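Unit 4: Matchmaking on the Regional Circuit

The matchmaker fills a card. On a regional MMA show this usually means finding opponents for the local fighters who sell tickets, then keeping those opponents in place until fight night. The promoter sets the budget and the matchmaker works inside it.

Our case for this unit is the Skistard show in Pokuvbridge, held in February in a hall with poor parking and a good crowd. Read the bout sheet before class. Look at who was booked first and who was booked last.

Terms to know

Home side: the fighter who brings ticket buyers.
Opponent: the fighter brought in, often from out of state.
Short notice: for this course, any bout accepted 15 days or less before the event.
Catchweight: a limit agreed by both camps outside the standard classes.

Records need to be read with care. A fighter at 8-7 who has lost to ranked names may be a much harder night than one who is 6-0 against beginners. Check dates, weights and how each fight ended — a run of stoppage losses close together should stop the booking until the medical file has been reviewed.
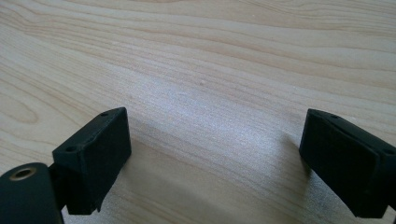

Pay is normally split into show money and win money. Opponents on short notice can ask for more show money, and many do. Travel should be in the written agreement, including the room, the cornermen and who pays if the bout falls through at the weigh-in.

Rellico, the second promotion in our reading, lost 2 bouts in fight week. One was saved at a catchweight. The other was dropped and the opponent went home with travel costs only. Compare this with the Dagdag agreement in the packet, which pays 40 percent of show money to any fighter who makes weight and has no bout.

For next class

Read the Dagdag agreement, clauses on weight and withdrawal.
Draft a replacement offer for a 70 kg bout at short notice. One page, with show money, win money and travel listed separately.
Bring a printed copy.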